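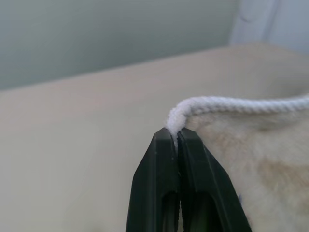 Fig. 1. Two-finger gripper holding the cord of the cream bag.

Courses > Robot Handling > Week 3 > When the grip goes wrong

I promised you a proper failure this week, so we're doing the drawstring job at Hurnstead. Look at how little cord is between the tips in Fig. 1 – a soft, fuzzy lump and nothing more.

The task was dull enough. Grip the cord, pull the bag shut, let go. The controller (we called it Wulel, don't ask) decided it had a grip if the fingers stopped before the fully closed position. Fine for a block of wood! Braided cord squashes, though, and the fingers could close nearly all the way with the cord still between them. Wulel then reported an empty grip and went back for another try without opening first, dragging the bag along with it.

We had 14 of these in a run of 600 pulls. I blamed the position sensor and spent two days swapping it. Same fault. Indrek Sproģis finally plotted finger gap against motor current and there it was: the current rose on every one of the bad pulls, and we weren't reading it.

The safety bit, please read this twice. During one retry a student reached in to free the bag. The arm was moving slowly and she was fine, but the stop button was on the far side of the bench. Our rule since then is stop first, then hands.

For Thursday, have a go at these:
- Write a grip check that uses both gap and current.
- Say what the arm should do if the two disagree.
- Read the Brekke incident sheet, page 2 onwards.

Comments

Britt-Marie Åberg: Should we assume the same cord for the first exercise, or any cord?

Indrek Sproģis: Same cord. Try a thinner one if you've got time.

malemano: link to the Brekke sheet is broken for me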